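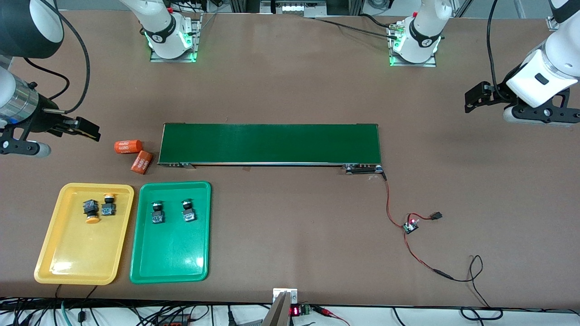
작업대에 설치한 녹색 컨베이어. 왼쪽 끝 너머에 주황색 원통형 배터리 두 개가 있다.

Zesside 소형 부품 선별 작업대 구축 사업 중간 진행 보고

제출처: Huller 지원사업 담당
보고 대상 기간: 9월~11월

1. 사업 개요

본 사업은 수거된 소형 전기 부품을 품목별로 나누어 보관하고, 재사용이 가능한 것을 교육용 실습 자재로 돌리는 것을 목표로 한다. 대상 품목은 원통형 배터리, 산업용 누름 버튼 스위치, 커넥터, 소형 모터 등이다. 지난 보고까지는 보관 선반과 분류 기준표를 마련하였고, 이번 기간에는 작업대에 컨베이어를 올리고 품목별 취급 절차를 정하는 일을 주로 진행하였다.

2. 작업대와 컨베이어

컨베이어는 Trerier에서 납품받았다. 벨트 길이는 600mm이며 작업대 중앙에 가로로 놓았다. 앞쪽에 은색 금속 프레임이 있고, 오른쪽 끝에 소형 모터가 달려 있다. 모터에서 나온 적색·흑색 전선은 작업대 위의 작은 회로 기판으로 이어진다. 기판에는 적색 표시등이 있어 담당자는 작업 시작 전에 이 등을 먼저 확인한다.

처음 계획에서는 기판을 작업대 아래에 고정하기로 하였으나, 점검할 때마다 몸을 숙여야 한다는 의견이 있어 상판 위에 두는 것으로 변경하였다. 대신 기판에서 나가는 케이블이 작업대 앞쪽으로 늘어지는 문제가 남아 있다. 케이블 덕트를 주문하였고 다음 기간 중에 설치한다. 덕트 비용은 예비비에서 집행하며 예산 항목 간 전용은 없다.

3. 품목별 처리 현황

이번 기간에 입고된 부품은 모두 768점이다. 이 가운데 배터리의 비중이 가장 크고, 누름 버튼 스위치는 97점이다. 나머지는 커넥터와 단자류, 소형 모터이며 일부는 품목을 확인하지 못해 별도 상자에 보관 중이다.

배터리는 외관을 먼저 보고 피복이 손상된 것을 따로 뺀 다음 전압을 잰다. 손상품은 선별 작업에 올리지 않고 당일 폐기 보관함으로 옮긴다. 원통형 배터리는 평평한 면에서 구르기 쉬워 보관할 때는 칸막이가 있는 상자를 쓰도록 절차서에 추가하였다.

스위치는 배터리보다 손이 많이 간다. 버튼부와 접점 블록이 결합된 상태로 들어오는 것이 대부분인데, 제조 시기에 따라 결합 방식이 다르다. 접점 블록 윗면에 나사 단자가 배열된 종류는 세워 놓으면 단자 상태를 위에서 바로 볼 수 있어, 이 종류는 세워서 검사하는 것으로 통일하였다. 파란색 블록에 은색 나사 단자가 있는 제품이 여기에 해당한다. 단자 나사가 마모되었거나 블록에 금이 간 것은 실습 자재에서 제외한다.

검사를 마친 부품은 트레이에 담아 선반으로 옮긴다. 트레이는 Foley에서 구입한 플라스틱 제품을 추가로 들여왔다. 라벨을 붙이는 위치가 담당자마다 달라 선반에서 품목명이 보이지 않는 경우가 있었으며, 짧은 변의 바깥쪽에 붙이는 것으로 정리하였다.

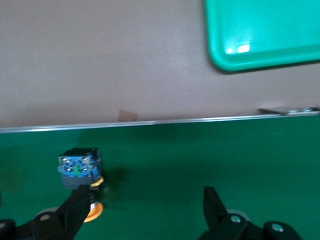 4. 미비 사항 및 조치 계획

가. 케이블 정리: 덕트 설치 전까지는 작업 종료 후 늘어진 케이블을 안쪽으로 밀어 둔다.

나. 미확인 품목: 표기가 지워진 부품은 치수와 단자 형태를 기준으로 재분류한다. 다음 기간 말까지 확인되지 않으면 실습 자재 목록에서 뺀다.

다. 절차서: 배터리 편은 완료하였고 스위치 편은 초안 단계이다. 구형 결합 방식의 분리 순서를 보완해야 한다.

라. 조명: 광택이 있는 트레이에는 천장 조명이 반사되어 작은 부품의 표기를 읽기 어려울 때가 있다. 무광 깔판을 시험 구매하여 비교할 예정이다.

5. 예산 집행

집행은 계획 범위 안에서 이루어지고 있다. 컨베이어와 트레이 구입은 완료되었고, 측정기 교정비는 업체 일정이 밀려 다음 기간으로 이월된다. 증빙 서류는 별도로 제출한다.

6. 다음 기간 계획

스위치 절차서를 확정하고, 검사를 마친 부품으로 실습용 꾸러미 5벌을 먼저 구성한다. 꾸러미에는 누름 버튼 스위치, 커넥터, 소형 모터를 넣고 배터리는 보관 기준이 달라 따로 제공한다. 인수 기관과의 전달 일정은 꾸러미 점검이 끝난 뒤 협의하여 최종 보고에 적는다.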